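Gridden packing room: the tray cell after its first season

Galleries / Packing / Tray cell

The tray cell at Gridden went into daily use in September. It is a two-armed station that fills blue plastic trays with small boxed and canned goods for the Chala and Bavunus orders. Before that, every tray on these two accounts was filled by hand at the long bench, on a shift pattern that had not changed since the building opened.

This page is a working record for staff at the other sites who have asked what the cell does and what has happened to the bench jobs. The captions were checked with the packing team before posting. Figures are from our own shift sheets.
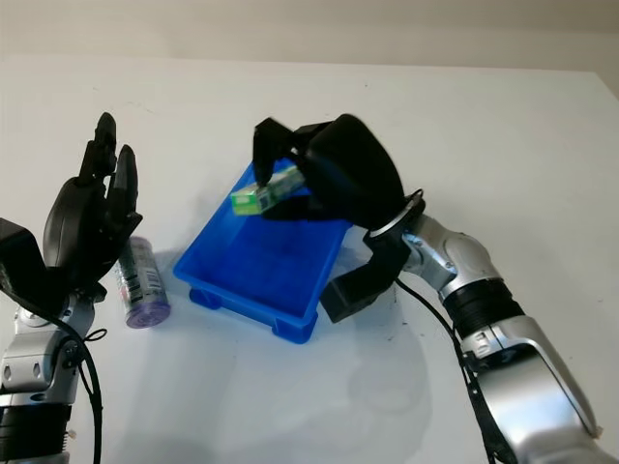

Nour Nimri

Small green box held in the fingertips of the right hand, just above the inside of the tray. The left hand is open, palm towards the tray. A can with a purple lid lies on its side on the table between the two.

The tray stands on small feet at its corners. We kept the same trays for the cell that the bench uses, so a part-filled tray can be moved from one to the other without repacking. The first proposal was for a deeper tray made for the station. The bench team objected, as they would have had to store two kinds, and the proposal was dropped.

Boxes and cans

Boxes are the easier item. They have flat faces and the fingers close on them in the same way each time. Cans are slower. A standing can is picked from the side – a can on its side needs a different approach, and the program allows a longer time for it. Clear film over a printed box was a problem in the first weeks, when reflections upset the position reading. The ceiling lights over the cell were changed to diffused fittings and the fault reports for film-wrapped items fell from 30 a week to four.

Output

On a full shift the cell completes 104 trays. A trained packer at the bench completes more than that in the first half of a shift and fewer in the second. The cell was not bought for speed. It was bought to take over the late shift, which had been short of people for two years and was being covered by overtime.

What changed at the bench

There were 18 packers on the two accounts before the change and there are 18 now. The late shift has gone from six people to two. The other four moved to days, three at their own request. The fourth preferred lates for family reasons and has since transferred to dispatch, where a late shift still runs.

The two people on lates are now graded as cell operators. They load incoming goods, check finished trays against the order and clear stops. The grade carries a higher hourly rate but loses the overtime, and for one of them the monthly total is slightly lower than before. This has been raised with the site manager and is not settled.

Training

Operator training takes 80 hours, split between the classroom at Irninus and supervised time on the cell. The first group found the classroom part too long and the fault-clearing part too short. The split has been altered for the next group, with most of the added time spent on dropped items and restart checks.

Wrists and shoulders

Reports of wrist and shoulder pain on the late shift have gone down. Reports of tired eyes have gone up, mainly from reading the order screen, which was mounted too high and at an angle to the operator's stool. The screen has been lowered. An adjustable arm for it is on order.

Still open

Mixed trays with more than one can size are sent to the bench. The software supplier expects to cover these in the next release – until then the day shift fills them first thing, before the 7 a.m. collection. Questions about the cell or the operator grade can be left at the packing office.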